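Can our booster club collect donations for one named player's medical travel?

Asked by Golnar Alipour, Iltville

I serve as secretary of the parents' association attached to the Iltville youth football program. A former player of ours, now 19 and enrolled at a college several states away, was injured in May and requires a second knee operation. His family has asked whether the association would collect money on his behalf. Several parents have already offered to contribute, and one has proposed that we place an appeal on the program's website with our bank details. The association is a registered charity. Our bylaws describe its purpose as "the support of youth football in Iltville and the surrounding townships." They do not mention individual assistance. May we receive this money into the association's account and pass it to the family, and may donors be told that their gifts are deductible?

Answer 1

The association should not publish its bank details until the board has reviewed the matter. A contribution that a donor has directed to one named person is generally treated as a gift to that person, even when it passes through a charity's account. Such a gift is generally not deductible by the donor. A receipt that suggests otherwise may cause difficulty for both the donor and the association.

There is also the matter of your bylaws. A player who has left the program and lives in another state may fall outside the stated purpose. The board would need to decide whether assistance to former players is a proper use of its funds, and it may wish to amend the bylaws before it proceeds.

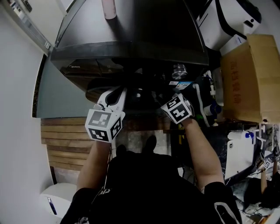
May the association share a link to a fundraiser that the family has set up in its own name?

An association may ordinarily share such a link, provided that the notice states plainly who is collecting the money and that the association does not hold or distribute it. The notice should also state that contributions are personal gifts. Your board should approve the wording and record its approval in the minutes. If your program's website is hosted by the school district, the district's rules on outside solicitations will apply as well — these vary considerably, and some districts prohibit personal appeals altogether.

A second course is available to associations that expect such requests to recur. The board may establish a general hardship fund that is open to a broad class of persons, such as all current and former players and their families. Applications are reviewed under written criteria, and the board retains full control over each award. Donors may express a general preference for the fund but may not name the recipient. A fund created solely to assist one family, under a broader title, does not meet this standard.

Answer 2

Our club in Buzatu followed the first course two seasons ago. The family of an injured lineman opened its own page on Mindance, and the club circulated the link to 320 households in the season newsletter. The family's goal was $1000 for travel and lodging. I do not recall the final amount. We did receive several requests for tax receipts and had to decline each in writing, which was not pleasant. I would recommend placing the statement about receipts at the top of the notice in plain type.

We also held a benefit scrimmage. The gate that day came to $608, and our accountant advised us afterward that we should have settled in advance whose event it was. Tickets had been sold in the club's name and the posters said the proceeds were for the family. Please resolve that point before anything is printed.

Answer 3

Ask the college. Athletic departments often carry insurance for injuries sustained in practice or in games, and the family may not have filed. If he is still on the roster, he should also ask the compliance office whether he may accept money from a fundraiser. The rules on this differ from one association to another.

Comment from Golnar Alipour, 2/26/25

Thank you. The board has decided to share the family's own link once the wording is approved. The hardship fund will be placed on the agenda for the annual meeting. I have passed the question about the compliance office to his mother, who was not aware of it.

Related questions

Who may sign checks for a parents' association?
Vundetti Field rental: does the deposit cover lights?
Alumni game waivers for players under 21
Returning unspent travel money to donors
Can a booster club pay a coach's certification fee?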